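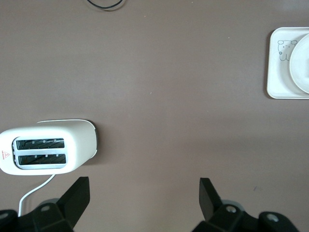

Re: cord rule for the kitchen bench

Malte Rieger wrote:
> The draft says cords must be "kept clear of the arms." Clear by how
> much? The Ristendale group will ask. Also, do we need a rule for lids?

Malte,

Fair point. I'd write 9 cm from any path the fingers take, measured with the arms stopped. The toaster cord counts even when it's unplugged. Cables on the arms themselves fall under section 4, so leave those out. 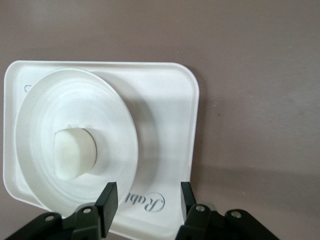
On lids, yes. Grip by the knob, and set the lid down flat before the other arm starts to move. I'd also like a line saying that only one arm at a time may work over the same tray or board. We had that in the Gostileck version and it got dropped in editing.
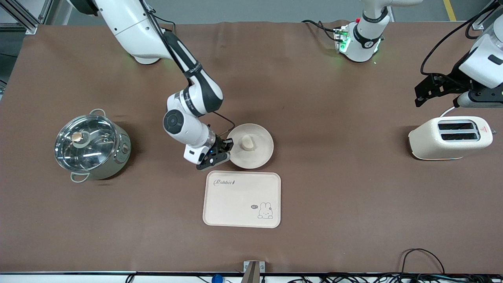
Speed near the table edge is still open – Astex wants one limit for both arms, and I have no objection. Please send changes as plain text before the July call.

Sabine Mühlbauer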